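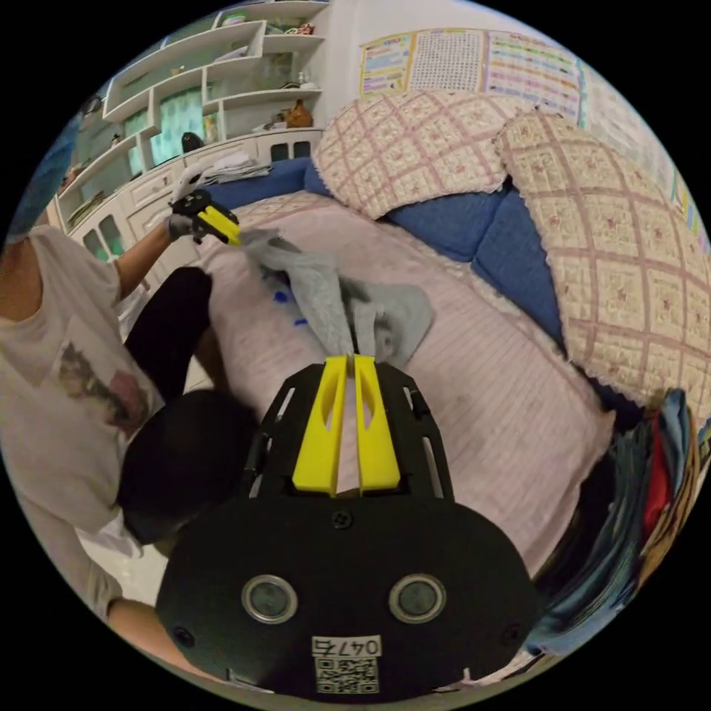

Why would you fold on the bed when there's a perfectly good table in the next room, a reader wrote to me after the first upload, and could I please say so somewhere near the top so people know what they're getting.

Fair enough! Pivar is a log of laundry folded on a bed. It's one big spreadsheet saved as plain text, plus a few pages of notes, and every row in it is one item of laundry going from a crumpled heap to something you could put on a shelf. I fold on the bed and so does almost everyone I grew up with. The table has things on it. The bed is wide, it's right next to the closet, and if you don't finish you can't go to sleep, which I count as a feature.

I started this in December with no plan beyond finding out why my shelves were always a mess two days after I'd tidied them. Then it got a bit out of hand, and now there's a README.

What's in the folder

pivar_log.csv - the log itself, 610 rows, one per item folded
fabrics.txt - what I mean by each fabric word, with a lot of grumbling about jersey
folds.txt - the 20 folds I use, written out in words
surfaces.txt - notes on bed coverings and how things behave on top of them
shelf_checks.csv - what the shelves looked like later on
CHANGES - what I broke and when I fixed it

Everything is plain text. You can open the csv files in any spreadsheet program, and if yours turns the fold codes into dates (mine did, twice) then import that column as text.

Columns in the log

item: what the thing is, in everyday words. T-shirt, pillowcase, dish towel, cloth. I use "cloth" for any flat piece that doesn't have a proper job, and there are an awful lot of those in my house. If I wasn't sure whether something was a small towel or a big rag, it's a cloth.

color: one word. Gray covers everything from nearly white to nearly black and I regret that. Please don't build anything on the gray rows.

fabric: see fabrics.txt. Blank means I didn't check the tag or there wasn't one. Blank does not mean cotton! Somebody filled all the blanks with cotton in their copy and then asked me why the cotton results looked strange.

start: how the item was lying before I touched it. The values are heap, bunched, twisted, flat, and inside_out. Bunched means it's a single item crumpled into folds by itself. Heap means it's tangled up with other things. I mixed these two up for the first stretch of the log and have gone back over most of it, but I wouldn't swear to all of it.

surface: what the bed had on it. More on this below, it turned into my favorite column.

hands: one or two. Two is normal. One means I had something else going on, usually a phone call.

fold: a code from folds.txt, F01 to F20.

seconds: from first touch to letting go. I used the kitchen timer for the early rows and my watch after that. The watch is better. The kitchen timer is shaped like a tomato and I kept knocking it under the pillow.

redo: yes if I unfolded it and started again. I tried to be truthful here, and you'll see a run of yes values in one batch of fitted sheets that I still don't like to look at.

notes: free text. Spelling varies with how late it was.

The surface column

This is the part I'd point people to first. I had always assumed the covering on the bed made no difference, and then I noticed that some evenings a thin cloth would stay exactly where I laid it and other evenings it would creep along with my hand every time I smoothed it.

So I started writing down what was underneath. The pale pink sheet with the fine stripes is in there as pink_stripe, and it's the best thing I own for this. The stripes give you a straight line to square an edge against, so you can lay the hem of a cloth along one and see right away if you're crooked. The lace-edged border down the side looks pretty, but it's no use as a guide and I keep my folding well in from it.

The other values:

edent_plain: a flat white sheet from Edent, bought on sale. Smooth and slippery. T-shirts slide around on it like plates on a wet counter.

fleece: a throw. Grips everything. Very good for silky things and very bad for lint - I ended up with fuzz on every dark item and stopped after 8 rows.

quilt: bumpy. Fine for towels. Small items sink into the dips between the stitching and you never get a sharp crease.

bare: mattress only, on sheet-changing days. Firm, honest feel, no complaints, but who wants to put clean laundry on a bare mattress.

barner: the waffle blanket from Barner. I really wanted this one to be good. It leaves its pattern on anything damp, and I fold things damp more often than I should.

One tip that didn't fit in any column: pull the sheet tight before you start. A wrinkle in the sheet turns into a wrinkle in the shirt, and you'll blame the shirt.

How a plain cloth gets folded (F03)

I'm copying this one out of folds.txt since it's the fold I get asked about and it's also the most common row in the log.

Find a corner. With a bunched cloth the quickest way is to pinch whatever bit is sticking up and lift that end, and let the rest hang or drag until it opens out a little. You don't have to lift it clear of the bed. Run along the edge from there to the next corner, hold both, and give it one shake if there's room for one.

Lay it down with the long side toward you. Smooth from the middle outward. If you smooth from one end, you push all the slack to the other and get a ripple you'll be chasing for ages.

Bring the far edge over to the near edge. Match corners first, then the edge between them. Half again the other way, and once more if the shelf is narrow. Press with a flat hand. Done!

If a corner won't match, the cloth probably isn't square. Most of mine aren't anymore. Split the difference and put the ugly edge on the inside.

Shelf checks

A neat fold that falls apart when you pull out the one under it isn't much of a fold, so I went back later and looked at the stacks. There are 200 checks in shelf_checks.csv. Each one points to a row in the log and has a score: stayed, leaned, or gone. "Gone" means it had come undone, or I couldn't find it, or I was wearing it. I know those are three very different things. I'll split them up when I get a free evening.

My own takeaway so far, and please treat it as one person's closet: slow folds didn't hold up any better than quick ones. What seemed to matter was whether the folded piece was the same width as its neighbors. I've started folding to the width of the shelf board and the stacks lean a lot less.

Known problems

It's mostly one household and one bed. The bed is a fairly normal height for sitting next to, but I fold sitting down more than standing and never recorded which. If I could add one column from the start, that'd be it. Sitting changes how far you can reach, and big items like duvet covers get noticeably clumsier.

Socks are missing. I don't fold socks, I roll them, and I did not want to have the argument.

Seasons are lopsided. Lots of heavy stuff in the early rows, then hardly any.

The late rows (anything noted as after 10 pm) are slower and crankier. I left them in.

A few items show up again and again because they're in the wash every week. There's no ID for a particular item, so you can't tell if two rows are the same gray cloth or two different ones. Half the time I can't tell either.

Rows from elsewhere

A small batch came from people in the Bakilana building's laundry group, who filled in the same columns from their own bedrooms. Those rows have "bak" at the front of the notes field. They fold much faster than I do. Their surface column is mostly blank, so leave them out if that's what you're looking at.

Adding your own

I'd love more rows! Especially from anyone with a very soft bed, or a very small one. Use the same column names, don't invent new fabric words without telling me what they mean, and write something in notes even if it's dull. The dull notes have been surprisingly handy - "cuff stuck to sleeve again" is how I worked out that the dryer was the problem.

Please don't tidy up other people's rows. If a time looks wrong, ask first. Some things really do take that long, see fitted sheets.

Using it

Do what you like with it, including printing out folds.txt and taping it inside a closet door, where mine lives. A mention is nice if you publish anything. If you find a mistake, send me the row number and what you think it should say, and I'll fix it in the next batch and add a line to CHANGES.

Still to do: split up "gone", rewrite the entry for F11 (as written, you'd need three hands), and get the last of the heap and bunched rows sorted out.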